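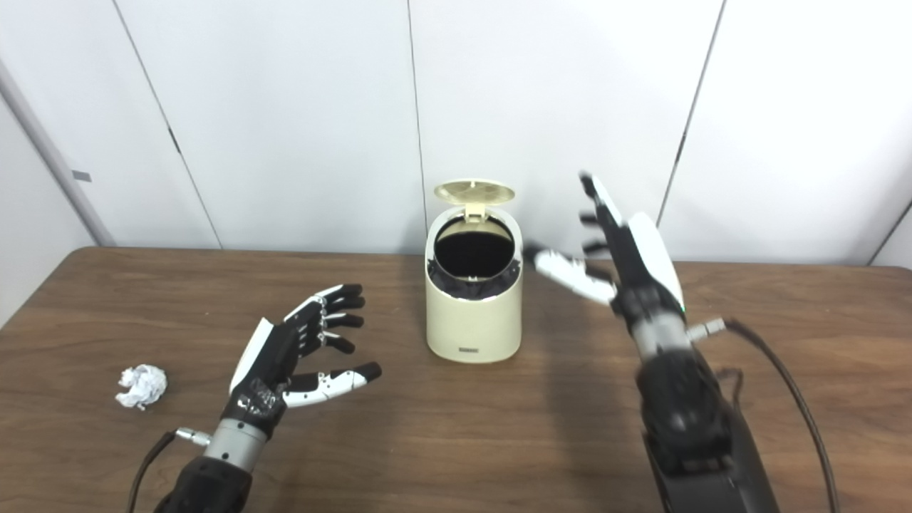
4. Small Bins and the People Near Them

4.1 Why size matters more than it should

The literature on household and office waste has always preferred large containers. They hold more, they can be weighed without much fuss, and they get written into contracts. The small bin that lives on a table has had a quieter career. Bensaid and Soliman, in their earlier report on the Girach offices, gave it one footnote, and the footnote was mostly a complaint about tea bags.

We think it deserves better. A tabletop bin is within arm's reach, so throwing something away costs almost nothing. It also fills up quickly, in full view of the person filling it. These two facts pull against each other. Our interviewees at Girach and Tawfik tended to praise the first and resent the second, often in the same sentence. One described her bin as "very handy, when I can get anything into it."

Staff at both sites could choose between a floor bin under the desk, a shared station in the hallway, and a tabletop bin, by which we mean a small open container that stands on the work surface itself (Figure 2). Lids were kept open on purpose. In the pilot, closed bins were used mainly as a place to put coffee cups down.

Figure 2. A small cream-colored trash bin on a brown table.

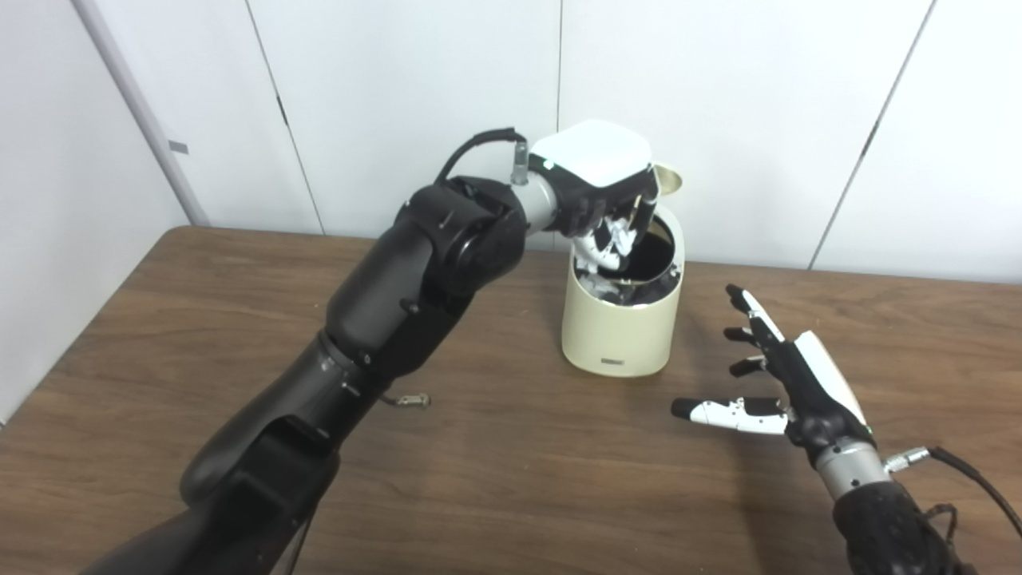 Of the people who took the tabletop option, most had moved it within the first month. The usual direction was away: from beside the keyboard to the far side of the table, then to the windowsill, then to a colleague. We had expected distance to reduce use, and it did, though by less than the model in Section 3 predicts. Habit seems to survive a short walk. It doesn't survive a staircase, as the second floor at Tawfik made clear.

4.2 What goes in

Sorting was another matter. Participants were asked to keep paper out of the small bins and take it to the hallway station. In interviews nearly everyone said they did this. The contents suggested a more relaxed reading of the rule. Sticky notes were the main offender, and several people told Samir, with real conviction, that a sticky note isn't paper. She recorded this as a category dispute and moved on.

Food waste behaved more as expected. People disliked smelling their own lunch in the afternoon, and they emptied a bin with a banana peel in it much sooner than one holding the same volume of wrappers. We take this as weak evidence that odor does more for office tidiness than posters do. Girach had up to 200 posters on its walls during the study period. When asked what the posters said, our interviewees mostly guessed "wash your hands."

4.3 Who empties it

The floor bins were emptied by the cleaning contractor, Vurkix, whose agreement with both sites covers "all floor-standing receptacles." A bin on a table isn't floor-standing. Vurkix staff held to the wording, and we can't blame them, but the result was that each tabletop bin belonged to whoever sat closest. Where two people shared a table, ownership became a matter of negotiation. Ait Ali observed one pair who solved the problem by keeping the bin on the exact midline and never emptying it.

At Tawfik the issue faded in February, when the office manager began placing the bins on the floor at the end of each day. They were then emptied under the contract and put back in the morning. The arrangement was never written down, and it worked well until she went on vacation. We return to informal fixes of this kind in Section 5, where the hallway station has its own version of the same trouble — this one involving a locked door and only one key.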